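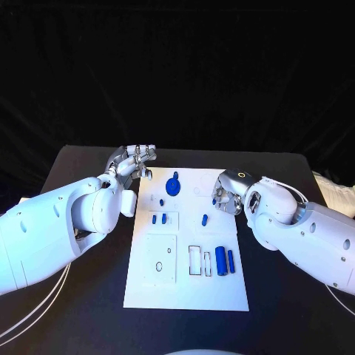

Small pegs wear at the shoulder first, where they rub the rim of the hole each time they are pulled. A peg that has lost even a little there will lean, and a leaning peg enlarges the hole faster than a straight one. Color makes the wear easier to catch. A blue peg stands out well over a dark gray tabletop, and it is also easier to find when it rolls off the bench. Natural wood pegs on a wood bench are the ones that get swept up with the shavings.

Checking the fit
Push the peg in by hand, without a mallet. It should stop firmly and come out with a quarter turn. If it drops in under its own weight, the hole is oversize. If it needs a tap, either the peg has swelled or there is finish in the hole. Clear dried finish with a drill bit of the correct size, turned with the fingers. A power drill will cut off center.

Tightening a loose peg
Rub the shank with dry bar soap if the play is very slight. For more than that, wrap the shank once with thin paper, brush on white glue, and let it dry overnight before sanding back to size. Use 120 grit to get close and 220 to finish. Do not glue the peg into the hole unless the joint is meant to be permanent.

Freeing a stuck peg
Heat and water both make matters worse in wood. Move the piece to a dry room for two or three days first. Then grip the peg with pliers over a scrap of leather and twist — do not rock it. If the head snaps, drill a pilot hole down the center and back the stub out with a wood screw.

Humidity
Wooden pegs fit best when they are made and used in the same conditions. A shop that sits between 30 and 40 percent relative humidity in winter will shrink pegs turned in August. Manee Sriwong keeps her spares in a lidded jar with the board they belong to, so that both dry at the same rate.

Replacing a set
Turn or buy all the pegs at once. Mixed batches vary in diameter, and sorting them later takes longer than making new ones. Dye them before the final sanding, then seal with one thin coat of shellac. Two coats will change the fit.

Next: Sharpening small bits without a jig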